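This page explains how to prepare, train and evaluate a block-stacking policy with the Talitano method. It is intended for staff and visiting students who already have access to the Prekau workcell and have completed the arm safety briefing. Questions about the procedure should be sent to Liviu Neagu.

## What the method does

Talitano splits a stacking task into short segments and learns one policy across all of them. Each segment ends at a contact event: a grasp closing, a block touching its support, or a release. During training, the frames just before a contact are given more weight than the frames spent traveling. The reasoning is simple. Small errors during travel can be corrected later, while small errors at release usually end the attempt.

The method uses head-camera video and joint readings from both arms. It does not use depth data.

## Before you begin

You will need:

- the current Talitano branch, checked out on the workcell computer
- a calibration file recorded after the last change to either arm
- the cube set and the target pad
- at least 60 GB of free space on the recording drive

Check the calibration by running:

```
talitano check-calib --cell prekau
```

If the reported error is above the limit stored in the cell profile, recalibrate before recording. Demonstrations taken with an old calibration file cannot be repaired afterward and will be rejected when the dataset is built.

## Step 1: Record demonstrations

Place the target pad where both arms can reach it without passing in front of the head camera for long periods. Set the cubes out according to the layout sheet. A session consists of 12 layouts, and the order of the layouts should be changed between sessions.

Operate the arms at an even pace. Pause briefly before each release – the segment finder depends on a short drop in speed to locate the contact. Do not stop a demonstration to correct a poor grasp. Finish it, mark it as failed, and move to the next one. Failed demonstrations are kept and used in Step 3.

The reference dataset contains 1,380 demonstrations, of which 960 were kept for training after review. The remainder supply the failure examples and the held-out layouts.

## Step 2: Find the segments

Run the segment finder on the whole dataset:

```
talitano segment --input raw/ --output segments/
```

Review the report it writes. A demonstration with a missing release event should be opened in the viewer and labeled by hand. If a large share of a session needs hand labels, the operator was probably moving too quickly, and recording the session again will take less time than correcting it.

## Step 3: Train

Start from the supplied settings file. The only value that normally needs attention is `contact_weight`. The default suits cubes of the standard size. Raising it improves placement up to a point, after which the arm begins to hesitate above the stack and may not release at all.

Failed demonstrations are passed to the scoring head only. They must not be mixed into the policy data.

## Step 4: Evaluate

Each trained policy is tested on 14 held-out layouts. An attempt counts as a success if the full stack remains standing on the pad after the last release and both arms have returned to rest. The evaluator resets the cubes by hand between attempts and enters the result before starting the next one.

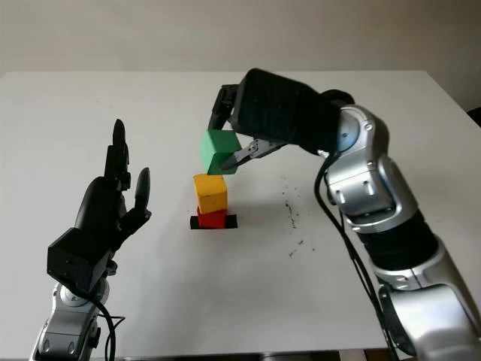

Record the type of each failure as well as the total. The three categories in use are grasp, alignment and release. Alignment failures on the upper cubes are the most common with a low contact weight, as any offset lower in the stack carries upward. Grasp failures are more often caused by calibration than by the policy, and the calibration check should be repeated before any retraining.

Do not compare results across cells. The Zusedmont cell has a different camera height, and a policy trained at Prekau will perform worse there without further data.

## Step 5: Store the results

Copy the settings file, the calibration file and the evaluation sheet into one folder, named with the branch and the cell. Results without a calibration file are not entered in the shared table. The table is next reviewed in March – entries received after the review are held for the following one.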